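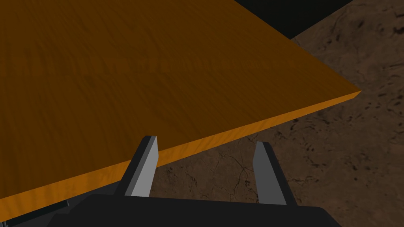

3.2 Surface Appearance and Buyer Judgment

Last updated: 19 February 2024
Reading time: 2 min

Figure 1. Rendered wooden tabletop in an orange tone, with streaked grain on the top surface and along the edge of the board.

The previous section dealt with the price and delivery terms offered by the four furniture sellers in the study. The present section considers how shoppers judge a wooden table when they have only an on-screen view of it. Most of the sellers' catalogs now mix photographs with rendered views, and product pages seldom state which of the two is being shown. Color and grain therefore carry much of the weight in a buyer's first opinion, well before size or price is read.

A total of 442 adults completed the survey. Each respondent was shown product pages from Cokau, Zenton, Mollah and Erkach, with the seller's name removed, and was asked to state whether the table was likely to be solid wood, veneer or a printed surface. Respondents were then asked how sure they were of the answer and whether they would order the table without visiting a store. The order of the pages was changed from one respondent to the next.

Of the full sample, 56 percent named the visible edge of the board as the detail they relied on most. Comments left in the open field explain the choice in similar terms. Many respondents wrote that they looked for grain on the edge as well as on the top, and that a plain or single-color edge made them doubt the rest of the page. Figure 1 has grain on both. Respondents who had bought a table online before were more likely to mention the edge, although the difference was small and should be read with care.

Color tone had a weaker effect. Warm tones were often linked with solid wood, and gray or pale tones with printed surfaces. This link has no firm basis in how tables are made, as stains and coatings are applied to all three kinds of board. Several respondents seemed aware of the problem and noted that a screen setting could change the tone. They nevertheless gave the same answers as those who raised no such concern.

Answers on ordering were less settled. A respondent could be confident that a table was solid wood and still refuse to order it unseen. The reasons most often given were the cost of returning a heavy item, doubt about the finish and a wish to sit at the table before paying for it. Return cost was raised more often for the Mollah and Erkach pages, where the return terms appeared near the price.

A follow-up interview was held with 20 of the respondents. The interviews were conducted by Povilas Rozīte and followed a fixed list of topics. Interviewees were asked to bring to mind the last table they had purchased and to describe what they had known about it at the time. Few could recall the stated material. Most could recall the color, and several described a mark or knot in the wood that had appeared on the product page but was absent from the table delivered to them.

Two limits apply to these findings. The survey was taken on the respondents' own devices, so screen size and brightness were not controlled. The pages also covered dining tables only, and the results should not be extended to desks or shelving, for which the visible edge may matter less. Section 3.3 turns to written product descriptions and the terms used in them for wood and wood-based board.

Comments (3)

tallpine_reader
Was veneer with a solid wood edge strip counted as veneer or as solid? We sell both and customers mix them up all the time.

M. in Dayton
I bought a table online last year and the color was way off. Would have liked more on returns.

gradstudent2
Is the list of interview topics available anywhere? I could not find it in the appendix.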